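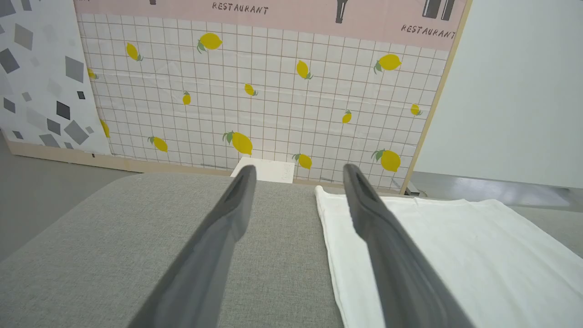
4. Setting up the wrist camera and fingers

By this point you should have an arm that stands up without help, a gripper that opens when told, and a controller that has stopped blinking red. If the controller is still blinking red, go back to section 3 and look at the ribbon cable. It is the ribbon cable.

This section covers mounting the small camera at the wrist, aiming it down the fingers, and teaching the Elow software where the table is. Allow an evening. Ginevra Tedesco did hers in a lunch break, but she also solders for fun.

You will need:

– the Elow wrist bracket, printed, with the stringy bits trimmed off
– the camera board and its short cable
– four M3 screws and the hex key you put somewhere safe
– the gray finger covers
– a tape measure
– a cloth you don't mind seeing folded badly several hundred times

4.1 Mounting the camera

1. Turn off the arm at the wall. The switch on the controller stops the motors and leaves the fan running, which sounds reassuring and means nothing.

2. Slide the bracket over the wrist plate with the flat side facing the gripper. It goes on the other way just as easily. You'll know you did that when the camera gives you a lovely view of the elbow.

3. Start all four screws by hand before tightening any of them, then snug them up in a cross pattern. Stop when the bracket stops moving.

4. Clip in the camera and run the cable along the outside of the wrist, leaving a loop wide enough to put two fingers through.

5. With the power still off, turn the wrist by hand from one stop to the other and watch the loop. If it pulls tight, give it more. If it catches on the bracket, give it less.

CAUTION: Don't secure the cable with a metal twist tie. Ha-rang Na has a short presentation on this subject and will give it to anyone who stands still.

4.2 Fitting the finger covers

1. Push each cover on from the tip, with the groove facing inward, toward the other finger. Left and right are mirror images. They are labeled on the inside, where the label can't be read once they are on.

2. Wipe the covers with a damp cloth and let them dry. Skin oil makes fabric slide out of the grip at the worst possible height.

3. Turn on the power, open the gripper fully, then close it at the lowest speed. The tips should meet flat. A gap you can slide a business card through is fine. A gap you can slide the business through is not.

NOTE: The first batch of covers had no groove. They will still pick up boxes. They will not pick up a napkin, although they'll push one around the table with great conviction.

4.3 Aiming the view

1. Start the Elow viewer and choose "wrist" from the source list. Ignore "wrist (old)".

2. Open the gripper and raise it above the table. Tilt the camera until both fingers come up from the bottom of the picture and reach toward the back of the table. You want both tips in view, with a wide gap between them and the tabletop showing through it.

3. The fingers will hog the lower half of the picture. Leave them. Everyone's first instinct is to tilt the camera up for a better look at the room, and the room is of very little use. With our backdrop, you get a fine selection of lemons and the word RESTAURANT twice, and no idea what the gripper is about to pinch.

4. Lock the tilt screw. Put a dab of paint across the screw head and the bracket so you can tell later whether it has crept.

4.4 Finding the table

The software has to know how high the table is. It can't be talked out of a wrong answer, so take your time here.

1. Clear the spot directly under the gripper. Cloth has thickness, and the arm will believe whatever you give it.

2. Jog down in small steps until the tips just touch the tabletop. On a fabric-covered top like ours, stop at the first sign of a dimple in the weave.

3. Press SET, then raise the gripper 80 mm and check the reading against the tape measure.

4. If the two disagree, repeat from step 2. If they disagree again, check the finger covers. One of them isn't pushed all the way on.

5. Save the profile under a name you'll recognize. The shared machine currently holds "test", "test2", "test2 good" and "DO NOT USE", and the last of these is the one everybody uses.

CAUTION: Keep one hand on the stop button during step 2. The jog keys repeat if you lean on them, and the arm doesn't know you were reaching for your coffee.

4.5 First cloth run

1. Lay a white cloth flat on the right side of the table. Creases are fine, and so is a wavy edge. Keep small boxes toward the back, clear of the cloth.

2. Bring the right finger over the cloth and watch the viewer. If a dark shadow swallows the edge of the cloth, move your lamp before you touch any settings.

3. Run the "pinch and lift" routine at 12 percent speed. Be ready to be underwhelmed.

4. If you get error 428, the gripper closed and found nothing between the fingers. Lower the approach height a little and run it again. If you get error 428 with the cloth plainly hanging from the gripper, restart the viewer and tell no one.

Once the cloth comes up cleanly, go on to section 5, where we attempt to put it down again.

Last revised 12th April. The old bracket files will stay up until July.

Comments (4)

olaniyan_bench
The loop in 4.1 needs to be bigger if you have the longer wrist plate. Two fingers wasn't enough on mine. Three was.

Ginevra T.
It was a long lunch break.

lulteck_user
Does step 3 in 4.4 work with the profile from the older version? Mine loads and then the arm tries to go through the table.

Ha-rang Na
@lulteck_user No, redo the whole of 4.4 and delete the old profile. Also, what are you holding your cable on with?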